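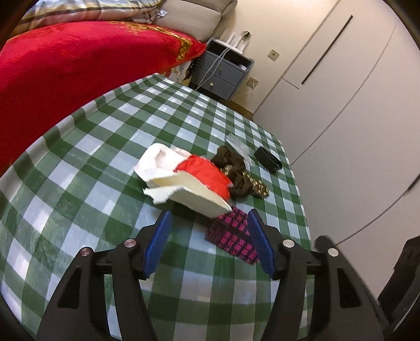 Can a household robot clear and sort a table of small fabric items yet?

Posted by Olivora in Home Automation

I am preparing a short report for a residents' association on whether machines can take over ordinary household chores. Floor cleaning is well covered. My concern is the mixed table: hair accessories, knitwear, bags and small cases on a smooth checkered cloth. Is there equipment that can sort such a table without supervision, and what results should an association reasonably expect?

Jagadeesh Kamath

Unsupervised sorting should not be expected at present. Rigid objects of known shape are handled fairly well. Soft items are more difficult, as they change shape when lifted and frequently hide one another. In our own workshop trials we logged 731 pick attempts on clothing and small accessories. Single items on a bare surface were lifted correctly in 87 percent of cases. The figure fell sharply when two fabrics were bunched together or a clear wrapper lay against them. Glossy table coverings also caused errors in judging depth.

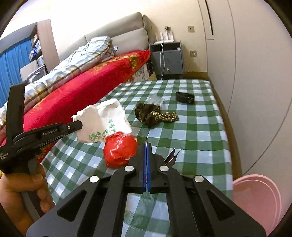
Bags, a dark brown fabric item and clear plastic on the checked cloth.

I would advise the association to treat lifting and sorting as separate tasks. A machine may pick up a bag correctly and still have no reliable means of deciding where it belongs. Please also ask any supplier how many minutes of human assistance were required per hour.

Kostiuk

Depends on the budget. Ours does the vacuuming and that is all.

Gundetti

I agree with the first reply in general. Our office reviewed 3 systems in December, and each required a person to separate plastic wrapping from cloth beforehand. Folding was slower than by hand in every test. The association may wish to postpone any purchase and request a demonstration using residents' own belongings.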